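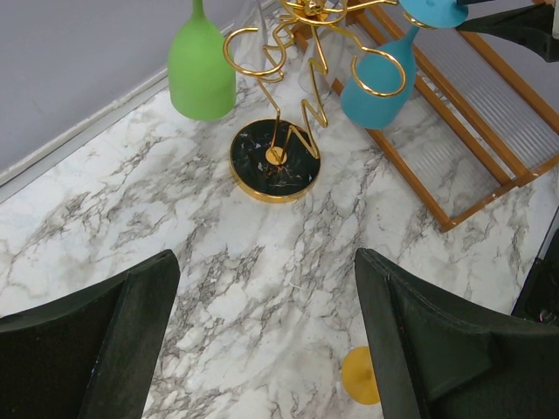 Week 9 notes: why glass breaks the way it does

OK, so last time I ran out of clock right when we got to the good part. Picking up there.

Glass is strong when you squeeze it and weak when you pull on it. If you keep one thing from this week, keep that! Every pane, jar and tumbler has tiny scratches on it, way too small to see, and when you pull on the glass the stress piles up at the tip of the worst scratch. Squeeze it and the scratch just closes.

Thermal shock is the same story. Pour boiling water into a cold, thick jar and the inside wants to grow while the outside hasn't heard the news yet. The outside gets pulled, and off it goes. Thin walls even out faster (this is why your lab beakers are thinner than you'd expect).

Tempering: heat the sheet, then blast both faces with air. The skin sets first, the middle shrinks later and drags the skin into compression. Now a scratch has to beat that squeeze before it can grow. The catch is you can't cut it afterward. I tried once with an offcut and was picking crumbs out of my sweater until February.

For the worksheet, use the Paju data table, the long one with 44 rows. Skip the Otport column, the units are a mess and I haven't fixed them. Problem 3 wants the stress at the crack tip, so convert to meters before you take the square root, please. Half of you didn't last time.

Reading: the Baleo chapter on annealing, up to the cooling curves. The part on fiber drawing is optional but I love it.

Worksheets due 22 Jul 2022, in the box outside my office.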